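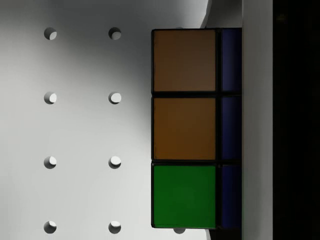
Cell notes: wrist view, finger pads and the simulated twin
31 October 2021

The cube cell at Stelwood has been back in service since August with new fingers, a new wrist camera mount and a simulated twin that matches both. The rebuild took longer than planned, mostly on account of the twin. This item sets down what was changed, what the settings are now and what the next person on the maintenance rota needs to check.

The cell handles one part, a 3x3 puzzle cube, over a white board with a regular grid of round holes. The holes give the camera a fixed pattern to measure against. The cube gives it colored squares with black borders, which are easy to segment and easy to get wrong when the light is poor. Grasp checks are run first in simulation and then on the arm, and a change to either side is not accepted until the two agree.

Fingers

The old fingers had worn at the tips and no longer closed parallel. With the gripper shut on a flat gauge there was daylight at one end of the pads. Kylie Kereama drew replacements with a plain flat inner face, tall enough to cover the full side of the cube with some to spare. They are matte white. The previous set was semi-gloss and returned a highlight that moved with the wrist, and the segmentation code took the highlight for a white sticker on a bad day.

The flat face has one drawback. It has no lip or groove, so the cube is held by friction and nothing else. If the pads are dirty the cube creeps during a wrist turn. Wipe both pads with a dry lint-free cloth before each session. Do not use solvent. It leaves the surface shiny in patches and the camera will see it.

Fitting order for the fingers:

Power down the gripper and wait for the status light to go out.
Remove the two screws on the fixed side first, then the two on the moving side.
Clean the seats. Old thread lock collects in the corners and will tip the finger.
Fit both fingers loosely, close on the flat gauge, then tighten in turn.
Open and close 11 times and check the gauge again.
Mark the screw heads with paint pen.

The gauge lives in the drawer under the controller. It went missing twice this year. Please return it.

Wrist camera

The camera looks past the inner face of one finger toward the board. At close range the cube sits right of center, the finger stands beside it over the full height of the picture, and there is a dark strip at the far right edge where nothing useful is recorded. The left and central part is given over to the board. This layout is intended. The holes on the left are the reference, and centering the cube would cost us a column of them.

The minimum for a position fix is six complete holes. In the simulated close view used for the current baseline, two full columns of four are clear to the left of the cube, and a third column is partly covered by it. The fitting routine used to accept partial holes. It would find the curved edge showing above or below the cube, fit a circle to it and report a center that was off to one side. The error was small on the board and large at the tool point. Partial holes are now rejected by arc length, and the setting is 70 percent of the full circle. Anything less is dropped without a warning, though the count is written to the log.

The new mount has a dowel on one side and a slot on the other, so the camera goes back where it came from after removal. The old one had clearance holes only. If the mount has been off for any reason, run the board check before doing anything else, even if the picture looks the same as before.

Shadow and color

Most of the disagreement between the arm and the twin came down to shadow. The first twin was lit evenly from all sides, and every sticker came out at its nominal color. The classifier was tuned on that and did very well on it. On the arm it failed on any sticker near the gripper body, where the light is blocked.

Perrine Huet rebuilt the lighting in the twin with a single broad source and let the hardware cast its own shadow. The result is less tidy and far more useful. In the baseline view the board runs from nearly white at lower left to a soft gray in the upper middle, and the holes show depth, with a gray crescent on the left side and a bright one on the right. The stickers suffer the same way. The top one in the column facing the camera comes out a dull brownish orange and the one under it is visibly warmer. The green at the bottom holds up well.

Blue is the hard case. The side of the cube turned toward the finger is seen at a steep angle and sits in shadow, and its stickers go down to a deep navy that almost runs into the black plastic around them. A threshold on brightness alone loses them. The present rule is as follows.

Find the sticker edges on the facing side first.
Carry the row boundaries across to the turned side.
Sample only the middle of each cell on the turned side.
Classify by hue if saturation is above the floor, otherwise return unknown.

Unknown is an acceptable answer. The cell turns the wrist and looks again. A wrong answer is not caught until much later in the sequence, when the cube state fails to add up and the whole run has to be thrown out. Operators have asked for the saturation floor to be lowered to save time on second looks. It was tried and put back.

Contact in the twin

The flat finger pressed against a flat cube face is an awkward contact for the physics engine. With the default settings the cube shivered in the grasp, a movement too small to notice in the view but large enough to upset the position fix. There were two faults behind it. The contact stiffness had been copied from an older gripper with rubber pads, and the time step was too long for the new value once it was corrected. Both are now set in the cell file and should not be overridden in individual scripts. Three scripts in the shared folder still do so. They are listed in the log and their owners have been told.

The cube itself is modeled as one solid body. Its layers do not turn in the twin. On the arm they can, slightly, if the fingers close on a cube that has been left with a layer out of line. The arm check therefore includes a squareness step that the simulated check leaves out, and the two reports differ by one line for that reason.

Acceptance

The acceptance run is 100 grasps in the twin followed by 39 on the arm, using the same list of start poses in the same order for as far as the shorter run goes. The run passes if every grasp is held through the wrist turn and no sticker is reported in the wrong color. Unknowns are allowed on the first look only. A failed run is repeated from the start after the fault has been found. Repeating it in the hope of a better result is not a repair, and the log now asks for a cause before it will open a new run.

The rebuilt cell passed on its third attempt. The first failed on creep, traced to finger marks on a pad. The second failed on a blue sticker read as black, which led to the sampling rule given earlier.

Routine checks

Before each session: wipe pads, check paint marks on the finger screws, run the board check.
Weekly: close on the flat gauge, inspect the camera cable where it passes the wrist joint, clear the cable tie ends if they have turned inward.
Monthly: full acceptance run, compare the close view from the arm with the baseline from the twin, and note any change in the shadow across the board.
After any change to the room lighting: treat as monthly.

The last one matters more than it used to. The Flolten cell next door is due to have its overhead lamps replaced, and spill from that side reaches our board. Kylie will record a fresh set of arm views before and after the work. If the difference is large a screen will go up between the cells.

Spares and open points

One spare pair of fingers is in the cabinet, deburred and ready to fit. A second pair is on order from Tapsell. There is no spare camera mount, and the drawing needs the slot length corrected before another is cut. The moving side of the gripper has slight play at full open, which does not affect the grasp and is being watched.

The cell file, the baseline views and the log template are on the Cirnley share under the cell name. Lighting questions go to Perrine, fingers and mount to Kylie.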